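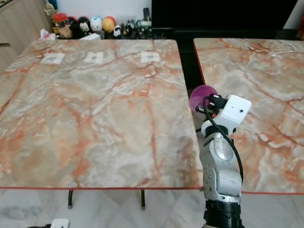 Budget for the Table, the Cable and the Cup: A Case for Slower Robot Purchasing

Every February, the purchasing season opens for the small workshops, training centers and packing rooms that make up the membership of the Skostton district, and every February the same line appears in the draft budgets. It reads "robot arm," it carries a single figure, and it is followed by nothing else. It is the position of this column that a line written in that way should be returned to its author.

The arm is the most visible part of the purchase and the easiest to price. A supplier will quote for it within a day. The quotation will give reach, load and delivery time, and a department head can place two such quotations side by side and feel that a comparison has been made. What the quotation seldom covers is the work. An arm has no use until something is fitted to the end of it, until there is a surface of the right height within its reach, until the positions on that surface have been fixed and marked, and until a member of staff has been given the hours to repeat one simple motion until it can be trusted.

The Prikatura program, through which members may borrow equipment before they commit to buying, was set up with this in mind. Its terms are modest. A member may keep an arm for 8 weeks, must choose one task, and must keep a log of every attempt. Last year one member site recorded 791 attempts at a single task, moving a light object from one marked position to another. Of those, 167 were stopped by a person before the motion was complete. Some managers read the second figure as a failure. We would ask them to read it as the most useful number in their budget file, for it tells them how many hours of supervision the machine will need in its first season, and supervision is paid for out of wages.

Nor does a trial need to wait for a dedicated room. Much of what must be learned can be learned with ordinary household things: a plastic cup, a table of sensible height, squares of paper to mark the positions. Members have on occasion delayed a trial for a year while they sought funds for steel benches and safety fencing to suit a production line they had not yet designed. A light arm on a light task, with a trained person present and a stop button in reach, can answer the first questions well before that money is spent.
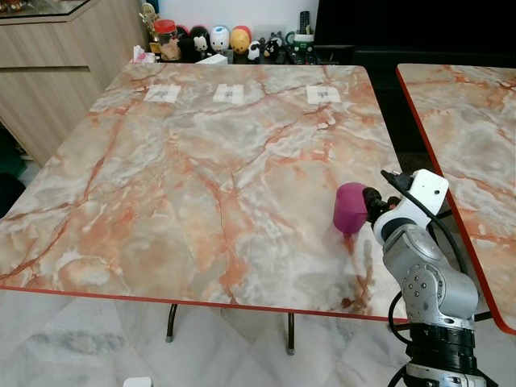
A magenta cup held on its side over the table, with three paper squares taped near the far edge.

The first of those questions concerns the gripper. In our experience it is the item most often changed during a loan, and the one most often left out of the plan. A gripper chosen from a catalog is chosen for an object the catalog had in mind. The Jileo guide to small equipment, which many members keep on file, recommends that a sum equal to one fifth of the price of the arm be held back for grippers and fittings until the trial has ended. We support that recommendation and would go further. No gripper should be ordered at all until the buyer has handled the real goods with a borrowed one.

The second question concerns space. A plan drawn from above will show a circle for the reach of the arm and a rectangle for the table. It will rarely show where the cables run, how they move when the arm turns, or where the operator is to stand. These are small matters on paper. They become large ones when a second table has to be moved, or when an outlet turns out to be on the wrong wall and an electrician must be called at a rate that was never budgeted.

The third is the matter of years. The Kaczorowski method, now used by several members for vehicles and ovens, spreads the cost of a machine over 5 years and requires that service, spare parts and staff hours be entered for each of them. There is no good reason to exempt robots from it. A machine that looks affordable in its first year may be a burden in its third, when the warranty has ended and the one employee who understood it has taken another post.

We do not argue against automation. Several members have bought arms after a loan and have been well served by them. Others returned the equipment, kept their money, and were also well served. Both groups submitted logs, and both can explain their decision to those who fund them.

Members preparing a request this season are therefore asked to enter the arm, the gripper, the work surface, the wiring and the staff hours as separate lines, and to attach the trial log. Requests that arrive with a single figure will be sent back for completion.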